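Is paying for more demonstrations worth it, or is the vendor just selling hours?

Posted by Oduor Langat

We're a small outfit trying to get an arm to fold T-shirts. So far we have 231 recorded folds, all done by one operator driving the arm by hand. The policy trained on them manages a fold now and then and otherwise drags the shirt sideways and stops. Waltberg, who sold us the training package, say we need 567 and have quoted for the rest. When I asked where that number comes from I got a slide with a curve on it and no units on one axis.

I'm inclined to think the recordings themselves are the problem, and I'd like to hear from someone who has done this and isn't selling anything.
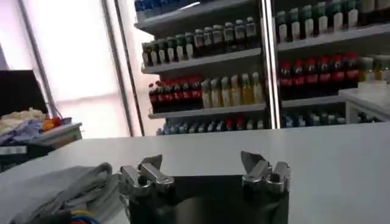 Our setup hasn't changed since June. One arm, one table, wrist camera only, recording mostly in the afternoon. Waltberg's engineer looked at it on a call and said the background "adds useful variety." I have my doubts, given that it's the same shelves of bottled drinks and the same bright window in every session. How is that variety? The lighting changes a bit, I'll give him that.

The operator gets through 18 folds before he wants a break, and the later ones in each batch are visibly sloppier. We've kept them all, on Waltberg's advice.

Satish Khurana

The number is made up. I don't mean that as an insult to Waltberg, everybody's number is made up. Nothing in your post gives them enough to work one out.

Before you spend anything, sit down and watch your own recordings at normal speed. Write down where the first grab happens on each one. I'd bet it's all over the place. If one person grabs the hem on Monday's mood and the sleeve on another, the model learns to go somewhere in between, and there's your sideways drag. 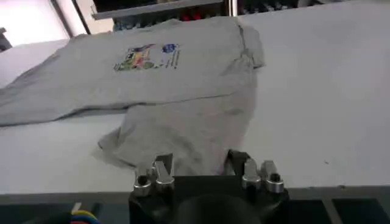 Pick one way of starting the fold and stick with it. Same first grab, same direction of pull, and the shirt put down a different way each time so the arm has to look for it. People tend to do the reverse: they lay the shirt down neatly in the same spot and then improvise the fold.

Then throw out the sloppy ones. Yes, even though you paid for them. Some mess is fine if the operator recovers from it and finishes the fold, and I'd keep those. The ones where he gets tired and gives up halfway teach giving up halfway.

Retrain on what's left and see. If it gets worse, you've lost an evening and I owe you an apology.

Temitope Etim

Agree about the first grab. I'm less sure about throwing so much away. We cut ours down hard once and the result was worse on any shirt that landed crooked. Keep a copy of the full set.

Also ask Waltberg what they count as a success. Ours counted "shirt touched and moved" until we asked.

Nassoro Nyaga

just get a second camera, worked for us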